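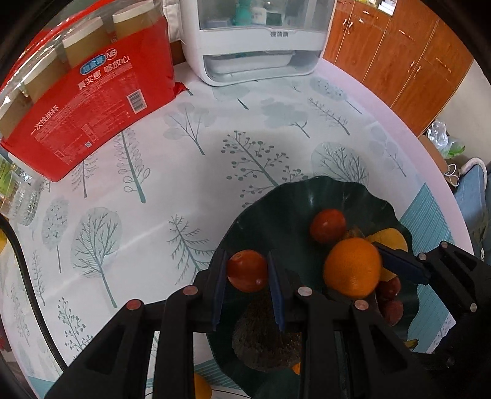
Altel opens fruit and vegetable box scheme to households in Disine and Erer

Altel, the independent greengrocery wholesaler, has opened its weekly box scheme to private households for the first time. Until now the boxes have gone only to offices, nurseries and small cafés. Deliveries to homes in Disine begin in September, and Erer will follow once the second van route is in place.

The household box comes in 3 sizes. The small box is meant for one or two people, the medium for a family of four, and the large for bigger families or shared houses. Each holds a mix of fruit, salad and cooking vegetables, and the contents change every week according to what is in season and what the buyers find at market. Customers can name items they never want to receive, and these will be swapped for something of similar value.

In a survey of Altel's existing customers carried out before the launch, 2,989 people said what they would want from a home delivery. The most common request was for fruit at different stages of ripeness, so that it does not all have to be eaten on the same day. Altel has changed the way it packs as a result. Bananas, plums, pears and avocados will be picked out by hand, with some ready to eat on delivery and some that will need a few days in the bowl.

"People told us they were tired of buying a bag of pears, waiting a week and then losing the lot in one afternoon," said Nnamdi Isah, head of retail at Altel. "Our packers have been sorting fruit that way for cafés for years, so we knew it could be done. It takes longer and we have had to take on extra staff for the early shift, but the fruit gets eaten."

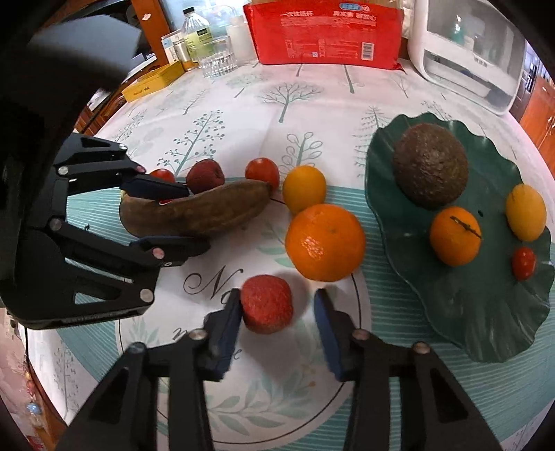
Soft fruit will be packed last and carried in a separate tray on top of the box, with a lid. The trays and boxes are collected at the next delivery and used again. Customers who live in flats can ask for their order to be left with a neighbour or at one of the collection points, which will be open until 8pm on delivery days.

The scheme will be run from the Anozie depot, where Altel has fitted a second cold room and moved its packing benches to the loading side of the building. Oranges, lemons and other citrus fruit will continue to come through the main market. Salad crops, strawberries and most root vegetables will be bought from growers within an hour's drive of the depot when they are in season, and the weekly leaflet in each box will say where everything was grown.

Over 2,180 households have already put their names down. Places will be offered in the order in which people registered, starting with streets on the existing van route. Anyone who has registered will receive a letter or email giving their delivery slot and does not need to do anything before then.

"We would sooner start with a number we can manage and get the boxes there on time," said Nnamdi Isah. "If somebody in Erer has to wait a little longer, we will tell them so, and we will tell them when to expect us."

There is no joining fee and no minimum term. Customers can pause deliveries at any time up to noon on the day before their box is due — for holidays, or simply because there is still plenty left from the week before. Payment is taken after delivery. Any item that arrives bruised or spoiled will be credited against the following box, and customers only need to ring or email to report it.

Altel will also print storage advice in the first few leaflets. It covers which fruits are best kept out of the fridge, how to use up bananas that have gone brown, and why tomatoes should be kept at room temperature until they are fully ripe. The advice was written by the depot's own packing team.

Existing business customers will see no change to their orders, prices or delivery times.

Registration for the household scheme remains open to residents of Disine and Erer. Forms are available at the Anozie depot trade counter, from the collection points and from any Altel driver.

Notes to editors

Altel supplies fresh fruit, vegetables and salad to businesses and nurseries from its depot at Anozie. Nnamdi Isah is available for interview. Visits to the depot during the morning packing shift can be arranged through the Altel press office.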